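Red Walls, White Table: What Do People Notice First?
Final report, Color and Space in Everyday Rooms
Prostden studio section, Qureshi Hall

Why I picked this

My aunt's kitchen is red. Not a polite red either, it's the full tomato, and every time I eat there I end up staring at whatever is on the counter, like the cereal box or the dish towel or the pile of mail. At my own place the walls are beige and I could not tell you one thing that's on my counter right now. So when we got asked to choose a question about color in an everyday room, I already had mine: if you put strong red walls behind a plain white table, does the stuff on the table get easier to notice, or does the wall just steal the show?

My first guess (it's in my proposal, so I can't pretend otherwise) was that the wall would win. I figured people would walk up, say "wow, red," and forget the rest.

The walls

I wanted a small space with walls on three sides so you couldn't see much else when you stood in front of it. The color is one I mixed and named Rurmont in my notebook, mostly because I got tired of writing "the dark pinkish brick one." It has a textured look with darker red streaks in it, and the streaks were a big argument with myself. A flat red would have been the cleaner test. But hardly any red room I've ever been in looks flat when you stand close to it, and the flat sample I tried gave me a headache after ten minutes, no joke. I made 2 sample boards, one flat and one streaky, leaned them in the hallway, and lived with them for a few days. Streaky won by a mile.

One thing I did not plan for is how much the color moves around. In the afternoon I'd call it dusty rose. Later on it goes closer to maroon, and my phone thinks it's something else again. I kept rewriting the color section of this report and finally decided to leave both words in.

The whole thing cost me $53, and a good chunk of that was sample board from Hallico that I cut wrong the first time. Measure the board after you've had coffee. I'm writing that down for next semester me.

The table and what went on it

The tabletop is white and I left it that way. It has a few scuffs and specks and I thought about hiding them, but then I liked that it looked used. A kitchen table has marks on it!

For objects I made a list of 6 kinds of things I'd expect to find on a table at home: something to write on, something to read, something flat and boring, something to eat in its package, something to eat out of its package, and a dish. I wanted a mix of loud and quiet. The whiteboard has a black border and nothing written on it, only old smudges, so it's about as quiet as an object gets while still being big. The children's book is the opposite. It's called "Why Do Dogs Bark?" and it's got a bunch of brown and tan dogs on a blue-and-white cover, and I put it on top of a gray folder so it would have something dull under it. The instant oatmeal was picked for the purple. I had a theory about purple next to red, which I'll get to.

Everything didn't go out at the same time. I changed what was on the table between rounds and kept the whiteboard on its little wooden stand at the back left so there was one thing people could get used to.

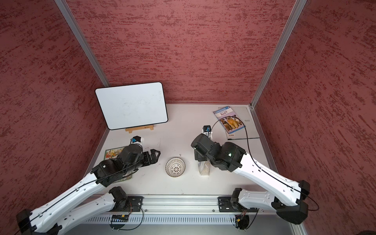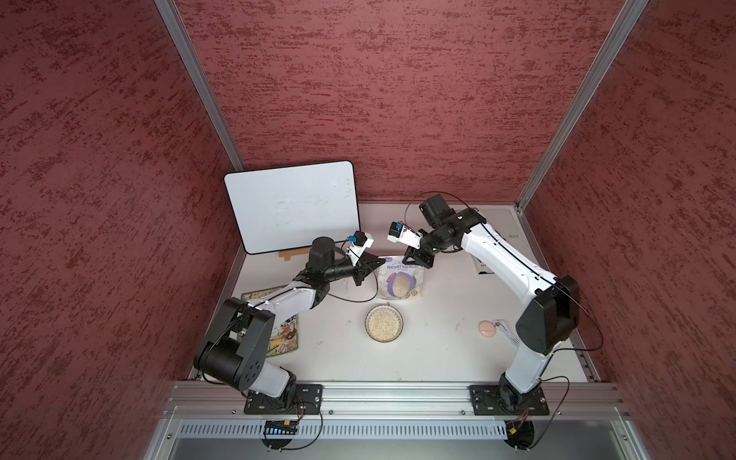
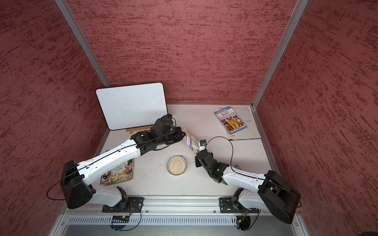
How I asked people

I kept this really simple. Each person got to look for a short while, then turned around and told me what they remembered, in whatever order it came out. I wrote down the first thing they said and the last thing, plus anything funny. I took up to 25 people in a round, depending on who was wandering through Qureshi Hall around lunch. I didn't tell anyone it was about color until afterward. A few guessed, which I think is fair enough when the walls look like that.

I didn't correct anybody. If someone remembered a thing that wasn't there, I wrote it down too, and those answers ended up being some of my favorites. One person was completely sure there had been a plant. There was never a plant.

What people said

The dogs. People loved the dogs. When the book was out it was the first thing mentioned way more often than anything else, and plenty of people could give me the title word for word, which surprised me because they hadn't been told to read anything. Some of that is just dogs, I know. But I also think the blue did a lot of work. There's no other big patch of blue back there and the red seems to push it forward.

The gray folder basically vanished. Hardly anyone brought it up, and when I asked what the book was sitting on, I got "the table" over and over. I had a whole paragraph in my proposal about how gray would look greenish next to red, because that's what our reading said, and not one person mentioned it. So that paragraph is gone.

The oatmeal was where my theory fell apart. I thought purple would sink into the red because they're neighbors. Nope! People named it right away, and a couple of them said "the purple oatmeal" like that was its name. My best explanation is that the bag is mostly white, so the purple is really sitting on white and the red walls don't get close enough to mess with it. If I'd used a bag that was purple all over, I might have gotten the answer I expected, and I'd like to try that.

The dish with the pale grains in it got a different kind of answer. Nobody was excited about it, but people remembered its shape and that it had a pattern around the rim. What they were fuzzy on was what was in it. I heard rice, oats, couscous and "bird food." Pale food in a shallow dish on a white table just doesn't give your eyes a lot to go on, whatever color the walls are.

And the whiteboard, poor thing, came last on nearly everybody's list, usually as "oh, and a whiteboard." I think the black border is the only reason it made the list at all.

What about the wall?

Everyone noticed it, sure. But they mostly noticed it second. They'd say the dogs or the oatmeal, and then "and it was all red." So my first guess was wrong, at least for this table and these things. I'm pretty happy about being wrong because the right answer is more useful. My aunt's kitchen makes sense to me now.

Problems

I never ran the same objects against a beige wall. That's the big hole in this and my section pointed it out at the draft stage, and they were right. I ran out of board. Without it I can tell you what people noticed in front of red, but not how much of that was the red's doing. I also did all my asking at lunchtime, so hungry people may have been a little extra interested in oatmeal.

If I get the booth again I'd do beige first, then Rurmont, then maybe a dark green, with the same book every time. I've also been asked twice if I'm going to paint my apartment. My lease says no, but I did buy a red tray for the counter, and last night I found my keys on the first try.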